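Section 8: Setting Up the Flallness Rotary Cutter and Mat

Welcome to the part of the manual most of our customers flip to first. If you have sewn for years with nothing but shears, a rotary cutter can feel like a funny little pizza wheel, but give it an afternoon and a few yards of scrap cotton and I think you'll be very glad you have it. The steps below cover the Flallness cutter with either the Rillumthorpe mat or the older Flinitberg mat. The two mats go down the same way, so don't worry if yours has the green backing and your neighbor's doesn't.

Before you start

Clear a flat surface that is bigger than your mat on every side and that doesn't wobble when you lean on it. A kitchen table is fine. So is a desk, as long as you can stand up to it comfortably, and most people cut straighter standing than sitting. Put drinks and pattern tissue somewhere out of reach of your elbows.

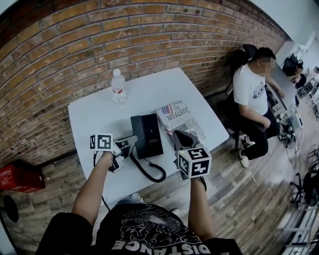
Telephone on a white tabletop by a brick wall.

If your mat has been rolled up in its shipping tube, lay it out with the printed side down and let it relax overnight. Please don't try to hurry it with an iron or a hair dryer, and never leave it in a car in July. A mat that has warped from heat won't come flat again, and the warranty does not cover it.

CAUTION: The blade is sharp right out of the package, much sharper than it looks. Keep the guard closed until the moment you cut, and close it again every single time you put the cutter down, even if you are only turning the fabric.

Fitting the blade

1. Slide the guard all the way forward until you feel it click. Lay the cutter on the mat with the round nut facing up.

2. Unscrew the nut by turning it to the left, then lift off the curved spring washer. Set both pieces on a saucer or in a small dish. The washer is springy and likes to travel, and if it lands in the carpet you may be down there for a while. (A spare is taped inside the lid of the box, part 359.)

3. Open the plastic blade case and pick up one blade by its flat center, keeping your fingers away from the rim. New blades have a thin film of oil on them, and they sometimes stick together. If 2 come out at once, slide them apart sideways against the edge of the case. Using a doubled blade will chew your fabric and wear out both edges.

4. Drop the blade over the post so it sits flat. Either side may face up.

5. Put the washer back with its curve facing down, like a little bridge, and screw the nut on by hand. Stop when it is snug, then back it off by a hair. The blade should roll freely along the mat with only the weight of your hand behind it.

Note: If the cutter skips threads, the nut is probably too loose or the blade has a nick. If you find yourself pushing hard, the nut is too tight. Try the nut first, as blades cost money and turning a nut is free.

Making your first cut

6. Press your fabric and fold it once, selvage to selvage, with the fold toward you. Line the fold up with a printed line on the mat and smooth it out with the flat of your hand. Starch helps with slippery cottons and with the lighter Intarasuk prints.

7. Lay your ruler across the fabric and spread your fingers on it, with the pinkie hanging off the far side to act as a brake. Keep every fingertip well back from the cutting edge.

8. Open the guard, set the blade against the ruler just before the fold, and roll away from your body in one steady push. On a long cut, stop halfway, leave the blade where it is, and walk your ruler hand forward before you carry on.
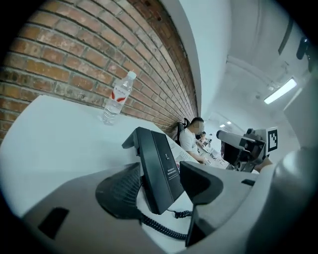

9. Close the guard, then lift the ruler straight up and check the edge. A clean cut separates by itself when you slide the strip away. If a thread or two is still holding, snip it with scissors and look over the blade before the next strip.

Looking after your mat

Wipe it down with cool water and a drop of dish soap whenever lint builds up in the grooves. An old toothbrush is lovely for this. Move your work around from one project to the next so you aren't always wearing out the same line — most of us favor the one nearest our cutting hand — and store the mat flat under a bed or behind a dresser.

Used blades should go back in the empty case, taped shut and marked, before they go in the trash.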